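Part-Time Letter Sorters and Kit Packers
Clurnbridge workshop
Posted 11 June 2018

Stukano makes and refills alphabet kits for preschools, libraries and speech therapists. The kits are small plastic-lidded tubs of letters in several colors, packed with a set of plates and a card of games. Schools send the tubs back to us when pieces go missing, and we sort what comes in, top up each set and send it out again. We are hiring four part-time sorters and packers for the busy season, with the chance to stay on afterward.

The work is done by hand at a table. It is quiet and repetitive, and it suits people who like getting small things right. You don't need to have done this kind of work before.

About the work

Returned letters arrive mixed together in bags, all colors and all shapes. The first job is to separate them by color. We sort onto round plates, one color to a plate, with the plates set in a line down the middle of the table so that they can be reached from both sides. Once the plates are full, each color is checked against the set card and the gaps are filled from stock.

A color is only finished when every letter has been looked at front and back. Letters with chips, cracks, bite marks or worn edges are taken out. Children put these pieces in their mouths, so if you are unsure about one, it goes in the reject tin.

Letters that get confused with each other need a second look. The usual ones are M and W, N and Z, and the lowercase b, d, p and q. The lowercase l and the capital I are the same piece in our older sets but different pieces in the newer ones, and the set card will tell you which you are working on.

Blue letters go on the light blue plate and dark green letters on the pale green one. Anything not yet placed stays on the tabletop next to the plates until its turn comes.
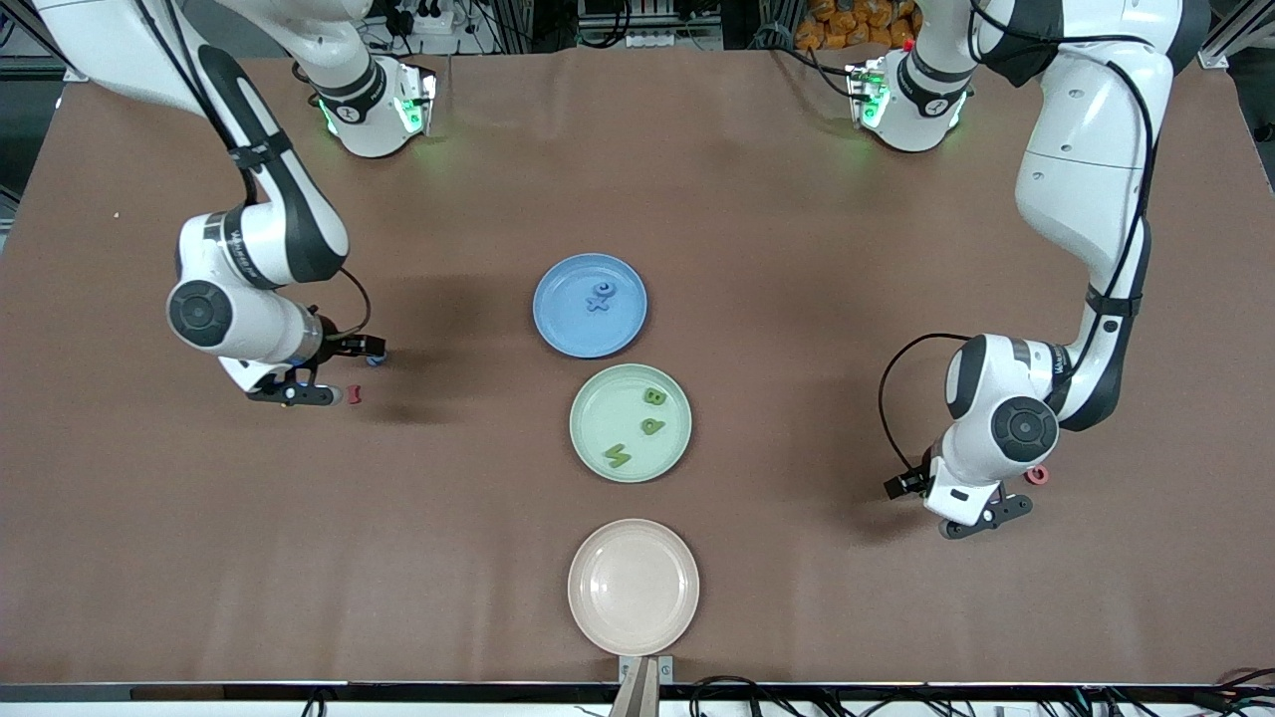 What you will do

Sort returned letters by color and then by letter.
Check each piece for damage and take out the ones that can't be used.
Wash and dry plates and letters at the start of each batch.
Fill missing letters from the stock drawers and write down what you used.
Pack finished sets with the plates, the game card and the packing slip.
Tape and label cartons for pickup.
Wipe down your table at the end of the shift.

A standard school order is 14 tubs. Large library orders can run to 200 tubs, and for those we work in pairs, with one person sorting and the other checking and packing. In November we ship over 1,000 tubs, and most of the hours in this posting are there to cover that month and the weeks leading up to it.

What we are looking for

You can tell similar colors apart reliably. Our dark green and dark blue are close under some lights, and we will ask you to do a short color sorting exercise when you come in.
You can work with small pieces for a few hours at a time. The smallest letters are about the size of a thumbnail.
You can read a set card and a packing slip in English.
You can lift a packed carton of up to 30 pounds, or tell us if you can't so that we can plan around it.
You show up on time and call if you are going to be late.

It helps if you have worked in a stockroom, a library, a classroom or a kitchen, but none of that is required. Two of our present packers came to us with no work history at all, and both are still here.

Hours and pay

Shifts are four hours, either morning or afternoon. You would work three to five shifts a week, and we set the schedule two weeks ahead. Mornings start at 8:30 and afternoons at 1:00. There is a paid 15-minute break in each shift.

Pay is hourly and the same for everyone in the role. The current rate is on the application form. We do not pay by the piece, and we don't set a target for how many letters you sort in an hour. There is a bonus of $300 for anyone who works their full schedule through the end of November.

Training is paid and takes three shifts. On the first you sort by color only. On the second you learn the set cards and the stock drawers. On the third you pack a full order with someone checking behind you.

The workplace

The workshop is on the ground floor of the Vachon building. The door is on the parking lot side, not the street side, and the buzzer is marked Stukano. The building has step-free entry and an accessible restroom. There is free parking and the bus stops across the road.

Chairs adjust for height, and you can sit or stand as you like. Please wear closed shoes. Long hair should be tied back, and bracelets and rings with raised stones should be left in your locker, as they catch on the bags. Food and drinks stay in the break room. Music is fine at low volume if the others at your table agree.

You will report to Larasati Sinaga, who runs the sorting tables. Orders and shipping are handled by Declan Bellamy.

How to apply

Pick up a form at the workshop or ask us to mail you one. Fill in both sides, including the shifts you can work, and bring it back in person or send it by post. We don't need a resume, but you can attach one. Please give us one person we can call who has known you for at least a year. A teacher, neighbor or former employer is fine. Relatives are not.

If we have a place that fits your shifts, we will ask you in for an hour. You will see the tables, do the color exercise and sort a small mixed bag the way we do it here. You will be paid for that hour whether or not you are offered the job.

Applicants must be 16 or older. Anyone under 18 needs a work permit from their school before the first shift, and the office can explain how to get one.

We also keep a list of people who can fill in at short notice. If you can't commit to regular shifts but would like to be on it, write "fill-in" at the top of your form.

Former employees of our Zodano warehouse are welcome to apply and can skip the first training shift. Please note your dates of employment on the form.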